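Greltell Shelf Library: Frequently Asked Questions

How many books can I borrow?
You can take 4 books at one time. The loan is 29 days, and you can extend it once if no other reader is waiting.

Do you have books in other languages?
Yes. At the moment the collection has 1,910 titles, and a good part of them is in Chinese, Thai and Hindi. Books are placed by subject, so different languages stand together on the same shelf.

I cannot read the title. How can I find the book again?
Please remember the color of the cover and the shelf number. Many readers do it this way, also our helpers. A blue cover with large white characters is easy to recognize, even when the book is turned on its side.
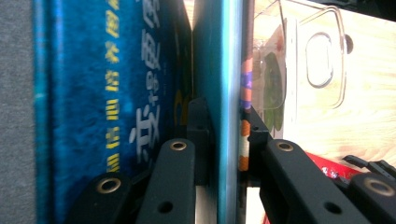

Lertchai Inthanon wrote to us that color alone did not help him, as his shelf had too many blue covers, and he asked for a small label with the title in English letters. We liked this idea. The labels will be added shelf by shelf until July.

How should I put a book back?
Keep it upright and leave a small space beside it. If the books are pressed too tightly, the covers rub against each other and the corners become soft. Please do not pull a book by the top of its spine. Push the two neighbors back a little and hold it in the middle.

What if the cover is damaged?
Tell us when you return it. Small repairs are free of charge. Please do not use tape at home.

Can I donate books?
Yes, in any language, if they are clean and complete. Write first to Kamlesh Mathur, who keeps the list of what we need.

Last changed: 24th January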